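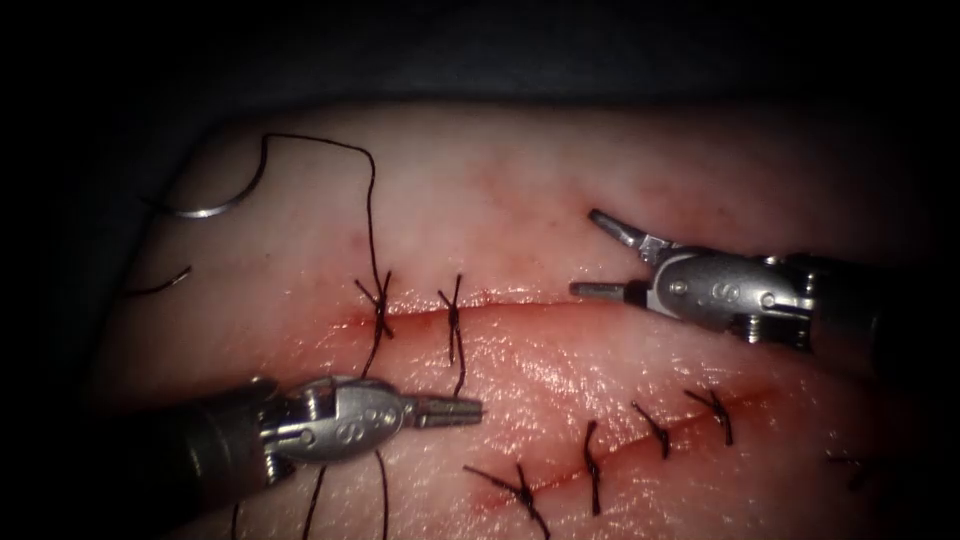
Where the machine stands

Hello again from the bench! It's April 28, 2021, and the suturing cell has now run 3,608 stitches since the grant started, against the 2,598 I had in my last report. You asked me to spend less time on the software and more on the hardware this go-round, so most of what follows is cables, joints and tissue pads.

Both arms are up and both instruments are in service. The layout hasn't changed: one instrument comes in from each side of the pad, with the fixed camera set to take in both wounds. We work in interrupted stitches with dark thread, as before. On the pad at the start of this report the lower incision is closed along most of its length, and the upper one has two knots in it with the right part still gaping.

What I did to the instruments

The biggest job was the right wrist. It had started to lag when the jaws opened wide, only a little, but enough that the handoff from one side to the other got fussy. I took the wrist off, cleaned the pins and cable guides, and found one cable riding up on its guide. I re-tensioned it, ran the homing routine over and over (a very dull afternoon, I won't lie), and then ran it again the next morning to see whether it had drifted. It hadn't, or not by anything I could measure.

The left one got the same cleaning and a new set of screws at the pivot. I had been tightening the old ones every few days and finally got tired of it. Both sets of spares came from Midell, and they were quick about it -- the order was here before I'd cleared a space for it.

Cleaning is now part of the shutdown list. The pads are kept moist and the red stain gets into everything, so at the end of each session the instruments come off, get rinsed and brushed, and are dried with the jaws open. I used to do this when I remembered. Now there's a sheet taped to the cart and I have to initial it.

Pads and thread

We changed over to the Skeltura pads this period. They're softer than the old Trollska ones and the wrist motors work less hard going through them, which I can see in the current logs. They also tear more easily if a stitch is pulled too tight, so I turned down the pull limit and spent two days getting the knots to sit right again. There are 63 pads left on the shelf. That gets us into the summer if I keep putting two incisions on each one.

Long tails are still a nuisance. Some knots get trimmed short and neat and others are left with a tail hanging down, and a hanging tail near the closed jaws is just asking to be picked up by mistake. I've added a check after each trim. It slows us down, and I'd like to get that time back somewhere, but I haven't worked out where yet.

Money

Spending for the period came to $3,766, nearly all of it on pads, thread, needles and the Midell parts. I had set money aside for a second light and haven't touched it. The middle of the pad is bright enough, but it gets pretty dark toward the edges, so I do still want that light!

Coming up

Recalibrating the camera to the arms is first on my list, now that both wrists have been apart. After that I'll move the whole cell over to the Lo bench, where the floor is stiffer and we don't share a power strip with the freezer. I expect to lose a week to the move. The spare right wrist will be bench-tested before then, and I'll send the tension readings along with the next set of receipts.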